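Chopsticks, spoons and a good sort-out at Parndale

The Dridlow kitchen swap is back at Parndale this December, and the drawer sort is easily the most fun part of it! Bring whatever has been rattling around at home, tip it out on the cloth and start matching. Long chopsticks find long chopsticks, black ones go with black ones, and the takeout bundles still in their plastic wrap get a pile of their own. Plastic spoons are welcome too, red, white or any other color.
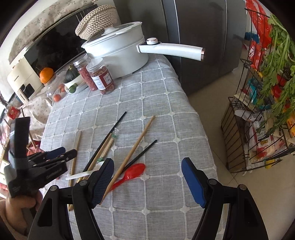

Where it all goes

Last year's swap found new homes for 1293 kitchen items, 155 of them from the Paquette Street table alone, and this year's tables are filling up fast. Sorted chopsticks go upright in a mesh basket, where it's easy to spot the one that's missing a partner. Jars, bowls and anything with a lid can stay at the back of the table until the sticks are done. Doors open at 2 in the Ondine room, and there's tea (plenty of it) all afternoon.
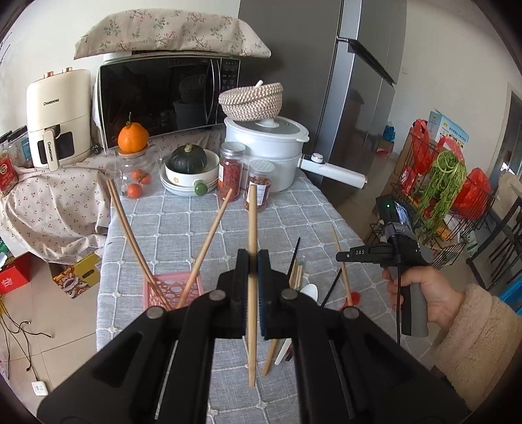
Lucie Campbell would like people to bring their odd chopsticks as well as the pairs, as she matched four strays last time and is sure there are more out there.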